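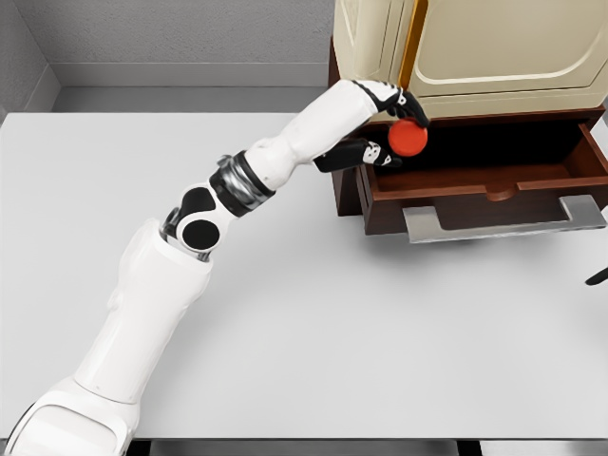

Warum hält die Hand die Scheibe noch über der offenen Schublade?
Weil die Steuerung glaubte, dass die Scheibe schon abgelegt war. Das Signal „Griff offen“ kam zu früh, und der nächste Schritt startete sofort.

Ich schreibe den Fehler in mehreren Posts auf, vielleicht hilft es jemandem, der auch mit Povel arbeitet.

Die Aufgabe heißt bei uns Kakora: Scheibe greifen, über die offene Schublade bringen, loslassen, Hand zurückziehen, Schublade am Griff zuschieben. Alles läuft im Moment nur in der Simulation. Am echten Arm in Stostberg darf ich den Ablauf erst im April probieren.

Am 6. März 2018 habe ich über Nacht 600 Durchläufe rechnen lassen. In 5 davon ist die Hand mit der Vorderseite der Schublade zusammengestoßen. Das klingt nach wenig. Für eine Maschine, neben der später ein Mensch steht, ist es mir zu viel.

Zuerst hatte ich die Reibung im Verdacht. Die Scheibe ist rund und glatt, und ich dachte, sie klebt in der Simulation an den Fingern. Ich habe einen halben Tag die Kontaktparameter geändert. Das Ergebnis blieb gleich, der halbe Tag war weg.

Dann habe ich das Protokoll der Finger neben das Protokoll vom Arm gelegt. In 4 von den 5 Fällen war der Daumen noch in Bewegung, als „Griff offen“ gemeldet wurde. Rewi, unser Modul für die Hand, prüft nämlich den Sollwert und nicht die gemessene Stellung. Der Befehl war also geschickt, aber die Finger waren noch unterwegs.

Den fünften Fall verstehe ich noch nicht. Dort war die Hand ganz offen und der Arm ist trotzdem zu tief gefahren. Ich habe die Startwerte gespeichert und lasse ihn getrennt laufen.

Was ich geändert habe: Die Meldung kommt jetzt aus der gemessenen Fingerstellung, und sie muss 4 Takte lang stabil bleiben. Außerdem fährt der Arm erst zum Schubladengriff, wenn die Hand eine feste Höhe über der Kante erreicht hat. Wird diese Höhe nicht erreicht, bleibt er stehen und meldet einen Fehler.

Ja, der Ablauf wird damit langsamer. Das nehme ich gern.

Eine Frage an die anderen Povel-Nutzer: Hat jemand von euch eine Kollisionsprüfung, die auch bewegte Möbelteile kennt? Meine rechnet die Schublade immer noch als geschlossen.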